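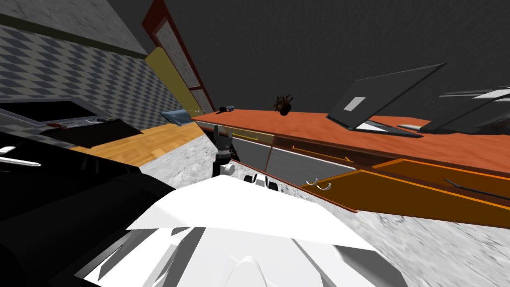 We use cookies to remember your login and your language. Accept / Settings

Trondilness Student Robotics - Lab notebook, team Korkow

19 Feb 2024

Present: me (Busisiwe Masilela), Jordan Whitlock, Gareth Dobson. Yvonne Goodall came for the first hour and then had her chemistry lab.

Plan for today was to continue with the kitchen scene and to decide which drawer approach we send to Clustgate. We did the first, the second only half.

Started by pulling the scene from the shared drive. Jordan had changed the friction of the handles on Friday and did not write it in the notebook, so my first episodes behaved differently from last week and I lost some time before I asked him. It is written now: handle friction is 0.8, it was 0.5. Please everybody, if you touch the scene file, put one line here.

The camera on the robot is still tilted. Gareth wanted to straighten it in the config. I am against, because the episodes we recorded in December have the same tilt and Miah (our small policy) is trained on them. If we change it we must record everything again. We leave it. 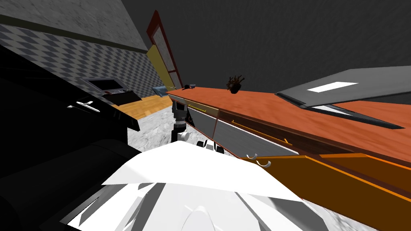

Kitchen scene, arm reaching up at the near end of the counter. The hooks are on the orange cabinet below the drawers.

Drawer approach A: the arm comes from below and goes up along the gray fronts until it meets the handle. Jordan drove it by hand with the controller. He is much better than me with this, I turn the wrist always in the wrong direction. The good thing is that the arm stays away from the countertop, so the plant and the small dark things are safe. The bad thing is that the fingers come near to the hooks, and the collision shapes of the hooks are bigger than the hooks. Two times the simulation gave a contact when on the screen there was clearly free space. Gareth will make new collision shapes. He says it is an evening of work, I wrote down two.

Approach B: first move above the counter, then come down in front of the drawer. It is longer but the contact warnings disappeared. We ran it with the scripted path, 30 episodes. Results are in the sheet, tab "B_feb". I don't copy them here until Yvonne has checked how success is counted, as last time we counted a touched handle as an opened drawer and Mr. Mellor was not amused.

The time step question again. At the present setting one episode is 4000 steps, and most of it the robot is only travelling. Jordan wants to cut the travelling part before training. I think we should cut it only at the beginning and keep the end, where the fingers close, as it is. There the policy makes its mistakes. We looked at the gripper camera to find at which step the interesting part begins, but for every episode it is a different step.
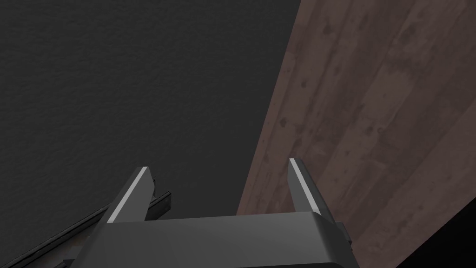
So a fixed cut will not work. Gareth proposed to cut by distance: when the wrist is closer to the handle than a hand's width, keep everything, before that keep each fifth step. This sounds reasonable and is easy to write. I wrote it (cut_by_distance.py, in the tools folder) and tried it on one file only. The file became much smaller and plays correctly. What I did not test is an episode where the arm comes near, goes away and comes near again. Jordan has many of those.

A thing which we found by accident: the silver and white handles on the dark cabinet are not loaded as handles, they are only part of the mesh. So the cabinet can not be opened in this version. It is not in our task, but in the Clustgate rules there is a bonus for a second piece of furniture, and we had planned that one. We must choose something else or make the joint ourselves. I would take the second gray drawer, it has the longer handle.

Computer 2 stopped once with a memory error at episode 118 of the replay. After restart it went through. I did not find the reason. The log is saved in the folder "strange".

Mr. Mellor (Roland, he says we can write Roland) looked in before he closed the room. He asked why we do not write the seed in the file name. We do not have an answer, so from now on we write it. 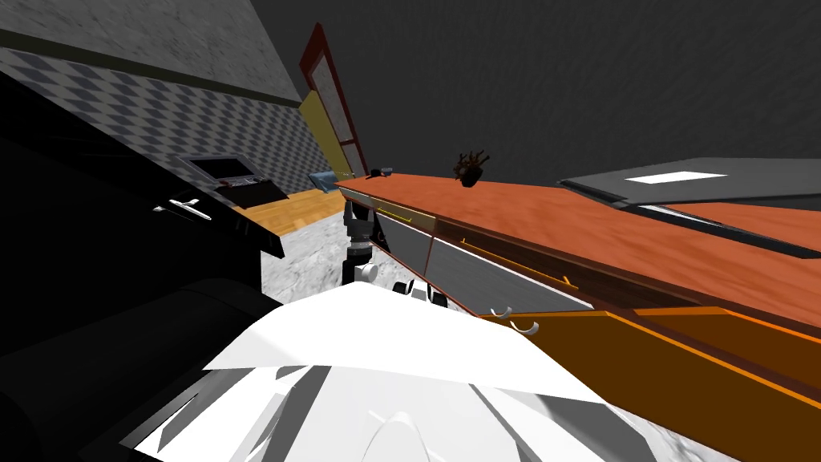
For next time

- Gareth: collision shapes for the hooks, then repeat approach A with the same seeds
- Yvonne: check the success rule in the sheet, tab "B_feb"
- Jordan: send me five of his back and forth episodes for the cutting script
- Me: question to the organizers, is a second drawer counted as second furniture?
- All: seed in the file name. Also close the simulator when you leave - the fan of computer 2 was running the whole weekend

Open: A or B. I am for B, Jordan is for A. Gareth says he waits for his own shapes.

Last updated: same evening, B. Masilela (added the seed rule)

© Trondilness Student Robotics | Contact the team | Back to top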